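Why Does Fuzzy Stuff Collect So Much Fluff?

by Domnica Ene

I have a big navy blue sweater kind of thing that I wear on cold evenings, and I love it, and it is a magnet for every speck of fluff in my house. I can shake it out by the window, turn around to fold it, and there are little pale dots all over it again. Maybe you have a bathrobe or a hoodie like that. So I went and found out what those dots are, and now I can't stop telling people (sorry, family).

What is lint, anyway?

Cloth looks smooth and solid when you stand back from it, but get up close with a magnifying glass and you'll see it's made of threads. Now look closer. Every thread is made of lots of thin hairs all twisted together, and those hairs are called fibers. Cotton fibers come from a plant. Wool fibers come from a sheep. Polyester fibers are made in a factory from a kind of plastic.

When you wear your clothes, they rub. Your sleeves rub on the table, your pants rub on the chair, your blanket rubs on you all night long. Every rub can snap off a few tiny fibers or pull them loose. The loose ones tangle up with each other and with bits of dust and hair, and there you go - lint!

The washing machine makes more of it, with all that swishing and bumping. Then the dryer tumbles everything around and blows warm air through, and a lot of the fluff ends up on the lint screen. Have you ever been allowed to peel the gray fuzzy sheet off a lint screen? It's my favorite chore. I will fight you for it.

So why does it stick to some clothes?

Think about rolling a marble across a kitchen floor. Off it goes. Now think about rolling it across a thick shaggy rug. It gets stuck, doesn't it? Fuzzy cloth works a lot like the rug. All those soft little hairs standing up make places for lint to get caught, and once it's in there a quick shake won't always get it out.

There's a second reason, and it's a good one: static electricity. When two things rub together, tiny bits of electric charge can move from one to the other. That's why a balloon rubbed on your hair will stick to the wall, and why your hair stands up when you pull off a winter hat. A charged-up blanket can pull on lint the same way. Static is strongest when the air is dry, so if you heat your home in winter, that's prime fluff season.

And why is it worse on dark colors?

It may not be worse at all! My friend Aurelio Campos has a cream blanket and was very proud of how clean it stayed, so I laid a black sock on it for a minute and then we looked at the sock. Oh dear. The blanket had plenty of lint, it just didn't show. Pale specks on pale cloth are hard to see, and pale specks on navy blue look like stars.

You can test this at home. You need 2 old socks made of the same stuff, one dark and one white. Put them both on (yes, they're odd, who cares) and shuffle around on a carpet for a while. Take them off and look at the bottoms under a bright lamp. Which one looks fluffier? Now press a piece of clear tape on each sock, peel it off, and stick each piece on black paper. Compare the tapes. Is your answer still the same?

How do you get it off?

Tape is good for small jobs. Wrap it around your hand with the sticky side out and pat, don't rub. A barely damp rubber glove works too, if you stroke the cloth all in one direction, and the fluff rolls up into little worms. My neighbor Heike Wunderlich uses a clean kitchen sponge and gets very good worms.

If you help with the washing, try turning fuzzy things inside out first, and keep them away from the towels. Towels are the champions of shedding. I once washed my navy one with a brand new white towel and it came out looking like it had been in a snowstorm. I picked at it through an entire movie.

Check the pockets, too. One paper tissue left in a pocket can break up into more bits than you'd ever want to pick off, and guess who'll be asked to do the picking?

If you try the sock test, ask the rest of your family to guess the answer before you peel the tape. My brother-in-law guessed wrong and wanted to do it over with different socks. 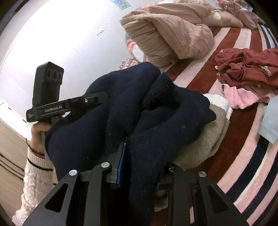 Fuzzy navy cloth held up above a striped blanket, with tiny specks of lint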